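3.2 Bedding and the perception of warmth

Work on thermal comfort during sleep has mostly treated the bed as a single layer with a fixed insulation value. Tamayo and Tveit measured sheets, blankets and mattress together and reported one number for the whole set. This is useful for setting room temperatures, but it says little about what people do when they feel too warm or too cold. In our interviews, residents of Jokholm rarely spoke of the bed as one thing. They spoke of the top cover, which came off first, and of the blanket under it, which was kept on through most of the night even in warm months.

We sent the household survey to 2,000 addresses in September and received 243 usable replies. The low return rate is a limit of the study and is discussed in Section 5. Each household was asked to list every layer on the main bed, from the mattress up, and to say which layers were moved before sleep, during the night and in the morning. Respondents were also asked who had chosen each layer and how long it had been in use. Replies were coded by Thoroddsen and checked by Võ, and disagreements were settled by going back to the written comments.

Two patterns came out of the coding. First, the age of a cover was a poor guide to how it was used. Old covers stayed on the bed all year in many homes, often because they had come from a relative. Second, households that kept the bedroom heating off at night did not report more layers than the others. They reported heavier ones. Tapsell found the same in the Skukska pilot, where 13 households kept a nightly diary for 2 weeks, although weight was judged by the residents themselves and no scale was used.
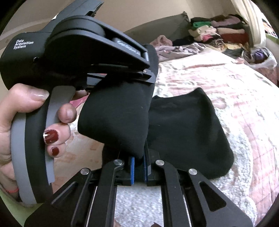

Figure 4. Quilted spread as the top layer of a bed, with dark fabric held above it.

Top covers were the layer most often described in terms of looks. Respondents gave color and pattern before they gave fiber or weight, and several could not name the filling at all. A quilted spread like the pink and white one in Figure 4 was usually entered on the form as "bedspread" with no further detail – a problem for any estimate of insulation, as quilted covers vary widely in thickness. We therefore coded quilted and flat covers separately wherever the written comments allowed it, and left the remaining entries as unknown.

The unknown entries were kept in the counts for Section 4.1 but dropped from the insulation estimates in Section 4.2.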